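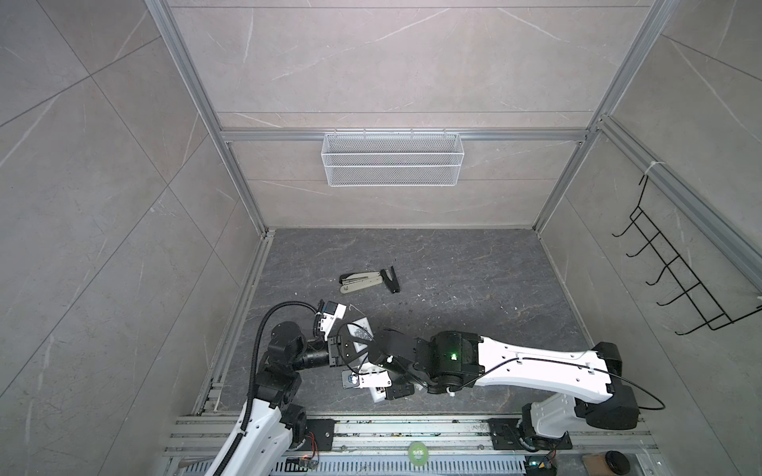
*Two staplers, one wire basket, one hook rack.*

# Small-parts storage: the questions we keep getting

We run a supply corner, and most of what gets sold as "organizing" strikes us as shopping. These answers reflect that.

**Do I need a hanging basket at all?**

Maybe. A wire basket on a rail gets things off the work surface, and you can see what's in it. It also fills up with junk by October. If you own fewer than 11 loose items, a drawer will do the same job for free.

**Is the Ovach rail system worth the price?**

We doubt it. The catalog lists 134 add-ons, and we have found a use for 2 of them, the basket and the plain hooks. A Stesum rail from the clearance shelf took the same hooks after a little bending.

**What are hook racks good for?**

Scissors, tape rolls, keys, anything with a hole in it. Staplers don't hang, whatever the package suggests. Give them a flat spot.

**Why keep two staplers?**

A big one for thick packets and a small one for everything else is a fair split. Seven is a collection. Check that each one still closes properly and takes staples you can still buy - we had a Midtbø that needed its own size, and it went out with the scrap.

**Should a stapler be stored open?**

Closed, please. An open one catches on sleeves and spills its strip.

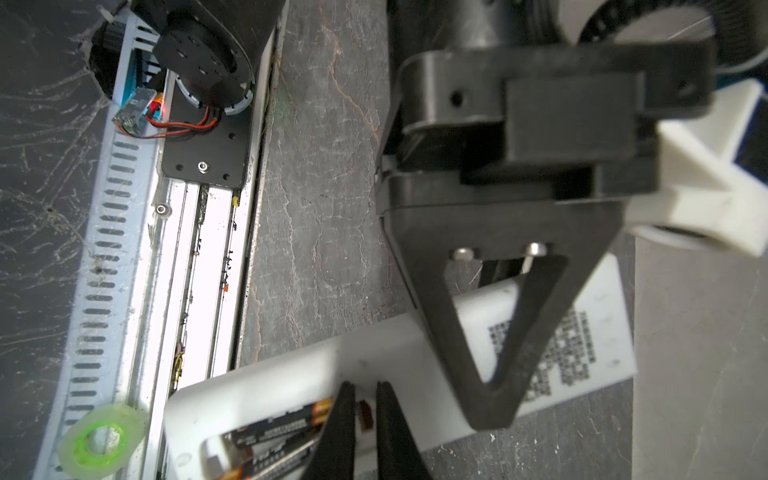
**Can I leave AA batteries in something I rarely use?**

Better to take them out. Old cells can leak, and the residue eats the contacts. Store them in a dry place, away from loose metal, and don't mix old ones with new.

**Do label makers help?**

For a week. The Piso labels we tried peeled off wire and stuck fine to everything we didn't want labeled. A paper tag on a string has lasted longer.

**What about those stone-look surfaces?**

They hide dust well, and that's our complaint. Dropped staples hide in the veining too. Wipe with a damp cloth and run a magnet over the spot where you refill.

**How often should I sort everything?**

Twice a year is plenty. Anyone selling you a daily routine probably sells bins as well.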